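Putting the winter jackets away without ruining them

Every year when the warm weather comes back I used to shove the padded jackets up on the top shelf of the wardrobe and shut the door on them quickly, and every June I'd pull them down again looking like something the dog had slept on. My neighbour Suqin Xiao finally took pity on me and showed me how she does hers, and I've been doing it her way ever since (mostly – I still get lazy with the kids' parkas).

Start by emptying the pockets. Tissues, bus tickets, lollies, the lot. Then spot clean the collar and cuffs with a soft cloth and a drop of wool wash in lukewarm water, and let the whole thing air overnight somewhere out of the sun.

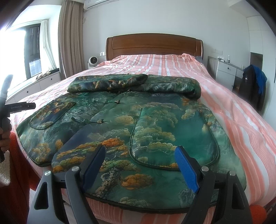

Folding a quilted jacket is easiest on a bed, where there's room to get around it and the sheet won't snag anything. Lay it front up with the hem towards you, smooth the body out with the flat of your hand, and bring the sleeves in across the top. With the dark green one, the sleeves lie over the body near the top and leave the two front pockets lying nice and flat, and that's how you want it. Don't press the padding down hard! Let the air find its own way out.

If your jacket closes with cords and loops, do them up before you fold. They catch on knitwear something shocking, and a pulled cord is a fiddly thing to mend. Zips should be done up as well, and press studs can stay open.
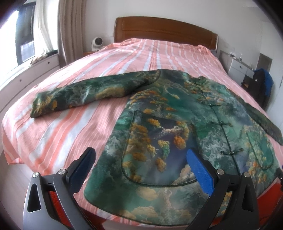

I put a sheet of plain tissue inside each fold, and a bit more in the collar if it's the stand-up sort, so it doesn't go flat on one side. Then it all goes into a cotton pillowcase with a cedar block. Cosmin Ilie at the alterations shop in Kerkodby told me never to use the vacuum bags for padding you care about, and after what happened to my good doona I believe him.

Put the heaviest jackets at the bottom and no more than 2 to a shelf. When the cold comes round again, give each one a good shake and hang it on a wide hanger for a day before you wear it. Any creases left can be steamed from the inside, on low, with the iron held well off the lining.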